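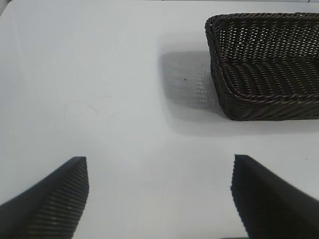

When two countries have an argument, they often send people to talk before anything worse happens. This work is called diplomacy, and the people who do it are diplomats. In our story there are two countries, Tummont and Wasitz, and the river Brinus runs between them. Both countries want to take water from it. To understand their problem, look at the dark basket in the picture and see how its strands cross over and under each other. Neighbor countries are joined in a similar way. They buy food from each other, they use the same roads, and families live on both sides. If you pull one strand very hard, the strands beside it move too.

What does a diplomat do all day?

A diplomat lives in another country and speaks there for the government at home. The most important diplomat is the ambassador. The ambassador works in an embassy, usually in the capital city. The embassy of Tummont in Wasitz has a flag over the door and a long line of people in the morning, because it also helps travelers who have lost their passports.

Diplomats read the newspapers, go to meetings, write many letters and listen a lot. Listening is the bigger part of the job.

How do the talks begin?

First, the two sides must agree where to meet. This can take weeks! Tummont did not want to go to Wasitz, and Wasitz did not want to go to Tummont. So they chose the town of Kovalchuk, in a third country that is a friend of both. A country that helps in this way is called a mediator.

Then each side says what it needs. Tummont has 2,000 farms near the river. Wasitz has 586 farms, but it also has a big city that needs drinking water. The diplomats cannot decide everything alone. In the evening they call home and ask their government what they may promise.

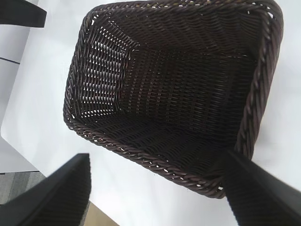
Woven basket with a twisted rim, seen from above.

What is a treaty?

When both sides agree, they write the promises down. This paper is called a treaty. Every word is checked in both languages, as a small mistake can start a new argument. The treaty about the Brinus has 501 lines and 2 maps. It says how much water each country may take in summer and in winter, and who will measure it.

After the signing, the parliament in each country usually has to vote – yes or no. If both say yes, the treaty becomes a rule for both.

And if somebody breaks the promise?

There are no police for whole countries. The other side can complain, ask the mediator for help, or go to an international court if both countries have accepted it. Most often they sit down and talk again.

Words to remember

Embassy: the office of one country inside another country.
Mediator: someone who helps two sides to agree.
Treaty: a written promise between countries.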